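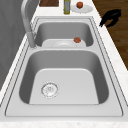

Double-bowl sink, stainless steel, with the strainer in the larger bowl.

Fandcombe Water Diaries
Progress report to the Skinner Fund, February
From Ailsa Urquhart, project lead

Hello all, and sorry this is a bit longer than the last one - there's more to tell you this time.

Where we've got to

When I last wrote we had a name, a box of pencils and a very nervous project lead. We now have 78 households signed up across Fandcombe and Valcombe, and most of them are filling in their diaries. You'll remember the idea is that each household writes down what it uses water for over a fortnight, reads its meter at the start and the end, then has a chat with us about what it found. After that they choose a change or two to try, and do a second fortnight.

The first fortnight is done for everyone except the top end of Valcombe, where the meters sit under heavy iron lids in the lane and several of them had frozen shut. I went up with a kettle and a crowbar one morning at half past eight and got four open. The rest had to wait for the thaw, so those homes are running behind and I've moved their second fortnight back to match.

Sign-up went much better in Fandcombe, where I could catch people outside the shop. In Valcombe I relied on leaflets. We had 400 printed and I've still got a carrier bag full of them in the hall cupboard, which tells its own story. Knocking on doors got us more people in two evenings than the leaflets did in a month, and I'd do it that way from the start another time.

What people are writing down

I love reading these! Some are a neat row of ticks, and one came back with gravy on it and a long complaint about a dripping outside tap, which has since been mended. Nearly everybody had guessed that the bath was their biggest use. For lots of them it was the shower, mainly the time spent waiting for it to run warm. A few people have started standing a bucket under it and using that for the loo or the plants, and I've heard no grumbling so far.

The diary form itself needs work. I put "kitchen" as one single box, and people have crammed drinking, cooking, veg washing, dishes and the dog's bowl into it. For the second fortnight I've split it in two, dishes and everything else. I've also made the lines wider, after some fair comments about my idea of how small a person can write.

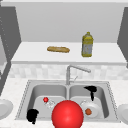
Washing up is the thing people most want to argue about. Half the room at our January get-together swore by a bowl and the other half by a running tap, and neither side was going to budge. I'd asked everyone to try the same small test at home, with the plug in, measuring what they used with a jug. The bowl people came in at 10 litres for an ordinary evening's dishes, and the tap people mostly gave up counting jugs, which I think they'd agree was an answer. It's easier again if you have a sink like this one, with a pair of bowls of much the same size side by side, so that you can wash in the left and rinse in the right without the tap going the whole time. Plenty of our households have one small sink and a draining board, though, so the tip sheet has a version for them too, using a washing-up bowl and a big saucepan.

Money

You gave us £2000 and we haven't gone over. The printing is paid for, and so are the hall hire and the measuring jugs. I've kept back enough for the second lot of diaries and for tea and cake at the final get-together. I would like to ask if we can move what's left in the travel line over to tap washers and shower timers. I've been walking most of my visits anyway and people keep asking for washers. Could you let me know whether you need that in a separate letter?

Things that haven't gone well

The online diary was a flop. Curus, who look after the village website for us, built a perfectly good form, but hardly anyone used it and two people filled it in for the wrong fortnight. We've agreed to leave it up for those who like it and not push it any further. I also promised you a session at the primary school by now and I haven't managed it. The head is keen, I just can't find an afternoon that suits us both, so I've offered them a morning after the holiday.

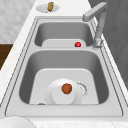 Larger bowl nearest, smaller bowl beyond it with a small red ball inside.

Next steps

The second fortnight starts in Fandcombe as soon as the new forms are back from the printer. I'll be doing follow-up chats by phone in the evenings, after six, when people are in. Once those are typed up I'll send you the meter readings for both villages with the names taken off, and a draft of the tip sheet for you to look over. If anyone from the Fund fancies coming to the last get-together, do tell me early so I can order enough cake.

Ailsa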